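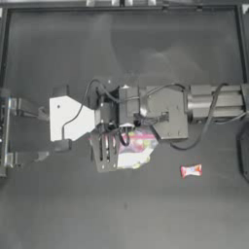
Trodlow workroom gallery: the gray table

Welcome to our little corner of the Trodlow pages! We get asked about the gray table more than anything else in the workroom, so it seemed only fair to give it a gallery of its own (the shelves will have their turn later, once they're fit to be seen). We moved over from the old place on Sevier in February, and it took 4 of us and a good deal of tea to agree on where the table should go.

The top is a dark, slightly mottled gray with a black rail along its edge, and it comes up paler in patches depending on where you stand. We had a long back-and-forth about painting it something more cheerful, and I was on the yellow side for most of it, but I've come round to the gray. Bright things look so good on it!

Speaking of bright things, there's a crumpled bundle of color in the middle of it all, and I'm very fond of how it stands out against that plain matte gray.

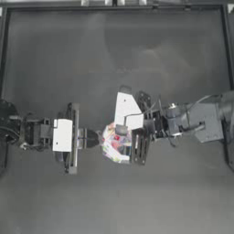 Once we'd settled on keeping the color as it was, the only other question was how to look after it. Costache, the shop by the bridge, sold us a plain soap that leaves no streaks, and we go over the whole top every Friday at closing time, corners included. It takes 12 minutes if you don't stop to chat, and I always stop to chat.

The shelves are next, and after them the long bench that came from Drumia, which still needs 2 of its feet leveled before I'd want anyone looking at it closely.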